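Home News Lawn & Garden Trees Events Contact

Skulau opens fall sign-up for free street tree checks

Homeowners in Skulau can now sign up to have the trees along their front property line looked at by a trained arborist at no charge. The town's parks office opened the list this month and will take names until all 700 spots are filled.

The checks will be done by Merkiritz, a tree care firm that has held the town's pruning contract for the past five years. Crews will look for dead limbs, split trunks, root damage near sidewalks and signs of disease. Each household will get a one-page report by mail. No cutting will be done during the visit.

"Most of what we find is small," said Hicham Metwally, who runs the field crews for Merkiritz. "A cracked limb over a driveway, a stake left on too long, mulch piled up against the bark. People can take care of a lot of it themselves once they know."

The town's last full count, finished in December, listed 3,056 street trees. Maples make up the largest share, followed by lindens and honey locusts. Over 12 percent were marked as needing some kind of work, mainly on the older blocks north of Tawfik Park.

Costel Crăciun, the town forester, said the new checks will start on those blocks and move south. Trees in back yards are not covered – owners who are worried about one of those will need to hire their own arborist. The parks office keeps a list of licensed firms at its front desk.

Wind damage was the main reason the town council agreed to pay for the program. Two storms in the spring brought down limbs on Orchard Street and closed it for most of a morning. A large silver maple also fell across a garage on Mill Lane. Selim Dağdelen, who owns the house, said the tree had looked fine from the street.

"It had leaves on it every year," he said. "The inside was hollow most of the way up."
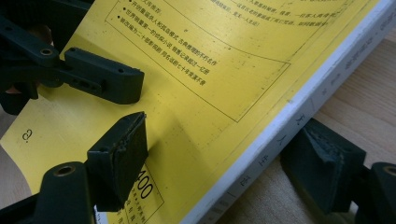 Residents who want to learn more before their visit can come to an evening talk on basic tree care at the Skulau library. Nouhaila Ouali of the parks office will go over watering, mulching and when to prune, and will take questions afterward. The talk starts at 7 p.m. in the downstairs meeting room. Seats are open to all and there is no need to reserve one.

The town is also giving out slow-release watering bags for trees planted in the last two years. The bags are made by Dillolix and hold enough for one young tree for a week in dry weather. They can be picked up at the parks office, one per tree, with proof of address.

Sign-up forms are at the parks office and the library. Renters may sign up too, but the owner of the property has to sign the form. Visits will be set by street, and a card will be left on the door a few days ahead.

Contact the news desk | Copyright Skulau Home & Garden News | Back to top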